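# Do I have to say sorry for an ad that ran for one afternoon?

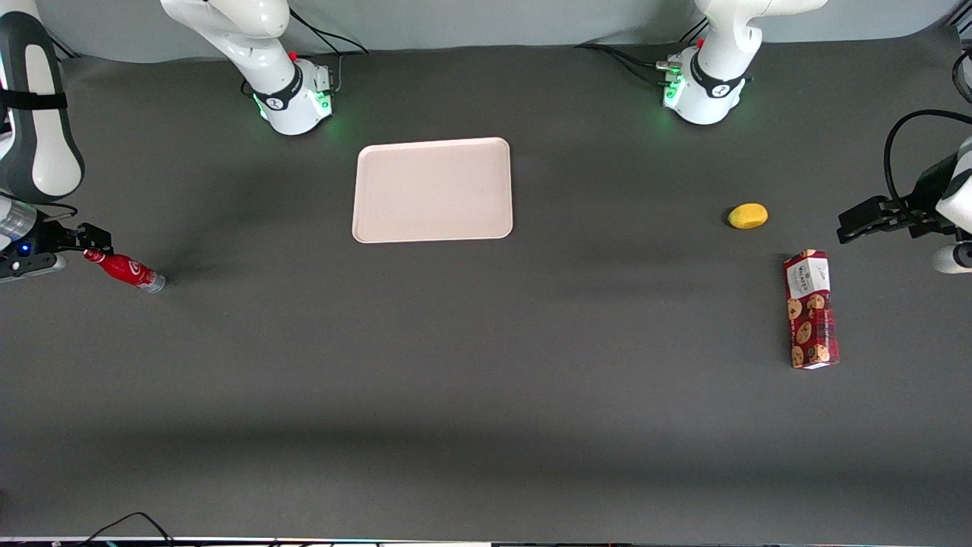
I sell a cordial called Drusby at farm markets and in a handful of shops, and on 1st June we put out our first paid video ad. It had a tense family dinner, a father and daughter not speaking, and then someone pours the Drusby and everybody is hugging by the second glass. My cousin thought it was moving. By late afternoon it had 156 comments, and the kindest one asked whether the cordial could also fix the housing market. The cutting was done in my browser with a picture of a dark gray tabletop open in the next tab, and I now think thirty seconds of the tabletop would have gone over better. I pulled the ad before supper. The agency, Rellton (one man and a very good website), wants me to post a statement with the words "we hear you" in it. I'd prefer to say nothing and go back to selling cordial. Two shops have asked what's going on. Do I owe the public an apology, and if so, how long does it have to be?

Total spend was $400, before anyone asks. I've had more expensive haircuts that also went badly.

*posted by cordially_yours*

---

**Gertraud Hofstetter**

I did press work for a furniture chain for longer than I care to admit, and I have written a great many of these. First work out who is really upset. Read the comments again after a night's sleep and sort them into people who were hurt, people who were bored, and people who were having a nice time being funny at your expense. From what you describe, nearly all of yours are in the last group. They don't want an apology. They'd like you to post one so they can do it all over again.

If there is something in the ad that stung (was the fight at dinner about something real, like a divorce or someone's politics?), then say so in two sentences, in your own words, on the same page where the ad ran:

> We ran an ad that made light of family rows, and it was a poor idea. We've taken it down and we're sorry.

Stop there. Leave out what you were "trying" to do. The minute a company explains its lofty purpose, people remember it sells drinks. Don't apologize to your actors either, unless you owe them money. And please don't use "we hear you." I have typed it myself and I heard no one.

The shops are a separate matter and more pressing. Phone them. Tell them the ad is down, there's no new one coming, and their next order will arrive as usual. A shopkeeper who hears it from you will have forgotten by September. One who reads it in a statement will wonder what else is in the post.

As for Rellton, check what you signed. If they wrote the script, ask them to knock something off the bill. You may not get it, but it tends to end the talk about statements.

---

**chae_not_chai**

just delete your account and start over with a new name. worked for me

(it was a band, not cordial, but same idea)

---

**Diton Dave**

Going to disagree with Gertraud a bit. I run a small hot sauce business out of Diton and we had our own bad week over a billboard. One billboard, on a road with a closed lane, so everyone got a good long look. We kept quiet for days as our lawyer friend advised, and that left a gap for other people to fill. By the end of it we were supposed to have insulted the fire department. We hadn't mentioned the fire department.

So I'd put up something short today even if you think it's all jokes. Pin it, turn off replies on that one post, leave replies open everywhere else. Answer the sincere ones by private message. We had 108 of those and I wrote back to every one, and most people were so surprised to get an answer that they apologized to me.

Also check the ad is really off. Ours had a paid version still running on a second site after we'd "pulled" it, and it reached another 1,000 people while our apology was up right next to it. Look in the campaign settings for anything marked scheduled or paused. Paused isn't deleted.

What flavor is the cordial, by the way? You've gone the whole post without saying, and I suspect the ad did too.

---

**cordially_yours**

Elderflower. And no, it didn't. I've phoned both shops, one of which hadn't seen the ad and only wanted to know if I was dead. Found a scheduled copy set for next week, so thank you, Dave. Putting up Gertraud's two sentences tonight with the hugging taken out of my profile picture.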